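4.2 Decanted spices and the problem of the yellow one

Of the 1,539 containers recorded in the Ekedcombe kitchens, 261 held a ground spice that had been moved out of the packet it was sold in. We had planned to treat these as a minor category, to be dealt with in a footnote. They took up most of August.

The reasons households gave for decanting were practical and rather alike. Packets fall over. Packets split at the corner, and the rubber band that is meant to hold them shut migrates to the back of the drawer, where it joins the others. A clear container stands up, stacks beside its neighbours and shows how much is left. Several respondents added that it looked nice, usually in the tone of someone admitting to a parking offence. We coded this as "appearance" and recorded it without comment.

What decanting takes away is the writing. The packet carries a name, a date and a suggestion for chicken; the new container carries whatever its owner gets round to putting on it. In the first round of visits most owners had got round to very little. Asked how they knew what was inside, they answered that they just did, and then, on being asked about a particular jar, opened it and sniffed. The sniff was treated by all present as a formality. It was often quite a long one.

Colour does a good deal of the work that labels would otherwise do, and it does it unevenly. Paprika and chilli powder are a known hazard, and households that cook with both tended to keep them on separate shelves. Ground cumin and ground coriander were confused so freely that one kitchen had stopped trying and used them in equal parts. The orange-yellow powders were handled with more confidence than any other group, and we think with less reason. Turmeric was the usual answer, given at once and from across the room. Mild curry powder, mustard powder and a vegetable stock of strong personality all proved able to pass for it at that distance.

Figure 2 gives a fair idea of the difficulty. The container is tall, clear and cylindrical, it stands on a light wooden tabletop, and the powder comes nearly to the top. Turmeric is a sensible guess. It remains a guess, and we have left it as one in the coding, under "yellow to orange, ground, unconfirmed", a heading that grew over the course of the study from an embarrassment into a finding.

Shape matters too. A tall cylinder holds a great deal of powder on a small patch of shelf, which suits a crowded cupboard, but a teaspoon reaches only so far down it. Owners of tall containers described two methods: tipping, which delivers either nothing or dinner for a regiment, and the long-handled spoon meant for sundaes. The lower third was seldom visited. In 29 of the kitchens it was thought to predate the current cooker. New spice was poured in on top of the old, so that the date of purchase, where it was remembered at all, applied to the upper layer only.

We tried to settle the contents question with the Giltari shade card, a strip of printed tints intended for comparing dry goods by eye. Held against clear plastic or glass under an ordinary kitchen bulb, the card put nearly everything in the group between two neighbouring tints and left us there.

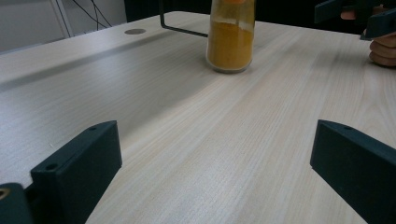

The Radwan sheets, which ask the owner to name each container before opening it and again afterwards, served us better. They are slower, and they were not popular. A change of answer has to be written down in ink, in the owner's own hand, and several people felt that this was a lot to ask over a jar they had been using without incident for years. The Flurnska version of the sheet drops the first question, and we can see why.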